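Is Plastic Really Weak?
by Farzana Kakakhel

People say "it's only plastic" when they mean something is cheap and easy to break. Should you believe them? I didn't, so I went looking at the backs of things.

Fronts are made to look nice. Turn a big plastic part over and you may find walls standing up all over it, like the walls in an ice cube tray. They are called ribs. Grown-ups will tell you ribs make a part strong. Maybe – but don't take their word for it.

Try this. Hold a sheet of paper by one edge. It flops. Now fold it back and forth like a fan and hold it by the end of the folds. It stays up! You used the same paper both times. Ribs work in a similar way. A thin panel with ribs bends less than a thin panel without them.

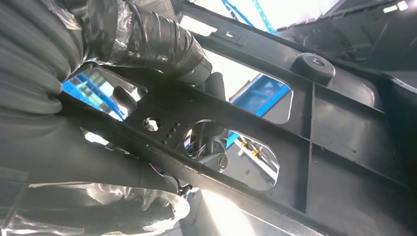
Then there are holes. Doesn't a hole make a part weaker? Sometimes it does. But a screw has to go somewhere, and an opening saves plastic. A short round post is called a boss, and many bosses are there to hold a screw. A bracket is a smaller piece that helps join one thing to another.

So is a part with more ribs always better? I doubt it. More ribs mean more plastic and more weight. Look at the bottom of a storage bin at home and see where its ribs go.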